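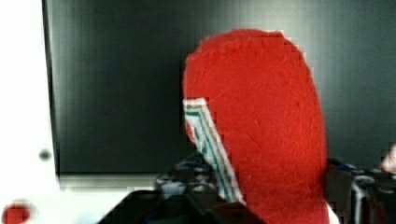 우즈마 아바시는 타이어가 왜 하나같이 까만지 물었습니다. 자전거는 분홍색도 있고 자동차는 노란색도 있는데 바퀴만 늘 장례식에 가는 차림이라, 어른들이 페인트를 아끼는 것 같다고요. 아빠한테 물어봤더니 "원래 그래"라고 하셨답니다. "원래 그래"는 어른들이 모를 때 쓰는 말 가운데 가장 역사가 깊은 말입니다. 그러니 타이어 이야기를 좀 해 봅시다.

타이어는 원래 무슨 색이었을까?

타이어에 들어가는 고무 가운데 하나는 고무나무에서 나옵니다. 나무껍질에 칼집을 내면 우유처럼 하얀 물이 흘러나오는데, 이걸 라텍스라고 합니다. 라텍스를 굳히면 뿌연 흰색이나 누르스름한 색이 됩니다. 까만색하고는 거리가 멀지요. 실제로 아주 오래전 자동차 사진을 보면 바퀴가 허여멀겋습니다. 멋있어 보일지 모르지만 진흙길을 한 번 달리고 나면 사정이 달라졌을 겁니다.

문제는 색깔보다 체력이었습니다. 그냥 고무로 만든 타이어는 금방 닳았습니다. 지우개를 생각해 보세요. 지우개도 문지르면 가루가 되어 사라집니다. 자동차가 올라탄 지우개 네 개로 시골길을 달린다고 하면 대충 그림이 나옵니다.

그래서 사람들은 고무에 이것저것 섞어 보다가 카본 블랙이라는 가루를 넣게 되었습니다. 기름 같은 것을 공기가 모자란 곳에서 태울 때 생기는 아주 고운 검은 가루로, 말하자면 출세한 그을음입니다. 이 가루가 고무 속에 골고루 퍼지면 고무가 훨씬 질겨져서 잘 찢어지지도, 잘 닳지도 않습니다. 햇빛 때문에 고무가 갈라지는 것도 막아 줍니다. 대신 모든 것이 까매집니다. 타이어 공장에 흰 바지를 입고 가면 안 되는 까닭이기도 합니다.

알록달록한 타이어를 만들 수 없는 건 아닙니다. 자전거 가게에 가면 색깔 있는 타이어가 걸려 있습니다. 카본 블랙 말고 실리카라는 하얀 가루를 써도 고무가 튼튼해지거든요. 요즘 자동차 타이어에도 실리카가 많이 들어갑니다. 그래도 자동차 타이어는 여전히 까맣습니다. 분홍색 타이어로 브론드사이드에서 트로라흐까지 66킬로미터를 달리면, 도착했을 때는 분홍색이었다는 사실을 설명해야 할 테니까요.

그 꼬불꼬불한 홈은 무늬일까?

타이어를 만져 보면 깊은 홈이 파여 있습니다. (세워 둔 차만 만지세요. 움직이는 차의 바퀴를 만져 보는 건 과학이 아니라 사고입니다.) 이 홈이 있는 부분을 트레드라고 부릅니다. 지그재그도 있고 물결도 있어서 누가 심심해서 그린 것처럼 보이지만, 하는 일이 있습니다. 물을 빼는 일입니다.

비 오는 날 도로에는 얇은 물막이 깔립니다. 타이어가 그 위를 지나가면 물은 어디로든 비켜야 합니다. 홈이 있으면 물이 홈을 따라 옆과 뒤로 빠져나가고, 고무는 길바닥을 꽉 붙잡습니다. 홈이 없거나 다 닳았는데 차가 빨리 달리면 물이 빠져나갈 틈이 없어서 타이어가 물 위에 붕 뜹니다. 이걸 수막현상이라고 합니다. 이때는 핸들을 돌려도 차가 말을 잘 듣지 않습니다. 수상스키는 재미있는 운동이지만 엄마 차로 하고 싶은 사람은 없을 겁니다.

그럼 경주용 자동차는 왜 홈이 없는 매끈한 타이어를 쓸까요? 마른 경주로에서는 뺄 물이 없으니 바닥에 닿는 고무가 넓을수록 좋습니다. 비가 오면 그 사람들도 허둥지둥 홈이 있는 타이어로 바꿔 끼웁니다. 우리는 비가 올 때마다 바퀴를 갈아 줄 사람들이 따라다니지 않으니 처음부터 홈이 있는 걸 씁니다.

얼마나 닳으면 바꿔야 할까?

홈 속을 잘 들여다보면 바닥에 작은 고무 턱이 솟아 있습니다. 마모 한계선입니다. 트레드가 닳아서 이 턱과 높이가 같아지면 남은 홈의 깊이가 1.6밀리미터라는 뜻이고, 타이어를 바꿔야 합니다. 1.6밀리미터는 동전 한 개 두께와 비슷합니다. 사실 비 오는 날을 생각하면 그보다 일찍 바꾸는 편이 낫습니다. 어른들은 대개 턱이 보이기 시작하면 "아직 괜찮아"라고 합니다. 이것도 꽤 역사가 깊은 말입니다.

킬턴에 있는 마크리스 정비소 벽에는 손으로 쓴 종이가 한 장 붙어 있습니다. "3,000킬로미터만 더 타겠다던 손님, 194번 도로에서 전화하셨음." 어떤 손님인지는 적혀 있지 않지만, 킬턴 사람들은 다 아는 눈치입니다.

안에는 뭐가 들었을까?

공기입니다. 자동차 무게를 떠받치는 건 대부분 타이어 속에 꾹꾹 눌러 담은 공기의 힘입니다. 고무만으로는 어림도 없어서, 바람이 다 빠진 타이어는 납작하게 주저앉습니다. 몇 톤짜리 트럭도 결국 공기 위에 앉아 다니는 셈입니다.

공기가 모자라면 타이어가 물렁해지고, 구를 때마다 많이 찌그러졌다 펴지면서 뜨거워집니다. 기름도 더 먹고 양쪽 가장자리가 먼저 닳습니다. 공기가 너무 많으면 가운데가 불룩해져서 가운데만 닳습니다. 알맞은 공기압은 보통 운전석 문을 열면 보이는 스티커에 적혀 있습니다. 글씨가 워낙 작아서, 읽는 일은 눈 좋은 어린이에게 돌아올 때가 많습니다. 읽어 주고 2,000원쯤 받을 수 있는지는 각자 협상해 보세요.

날씨가 추워지면 공기가 움츠러들어 압력이 내려갑니다. 그래서 더운 여름이 지나고 9월이 되면 한 번 재어 보는 게 좋습니다. 재는 것은 타이어가 식어 있을 때, 그러니까 달리기 전에 합니다. 오래 달린 타이어는 속의 공기가 더워져서 숫자가 높게 나옵니다. 체온을 재기 전에 운동장을 뛰면 안 되는 것과 비슷합니다.

집에서 해 볼 것

어른과 함께 세워 둔 차 옆으로 갑니다. 시동이 꺼졌는지 먼저 확인합니다. 타이어 옆면을 보면 삼각형이나 영어 글자 TWI가 찍혀 있을 때가 많은데, 그 표시를 따라 홈 쪽으로 올라가면 마모 한계선이 있습니다. 턱이 홈보다 한참 낮으면 합격입니다. 높이가 거의 같으면 어른에게 알려 줍니다. "아직 괜찮아"라는 대답이 돌아오면 이 글을 보여 주세요. 손은 꼭 씻고요.

2021년 5월 21일 고쳐 씀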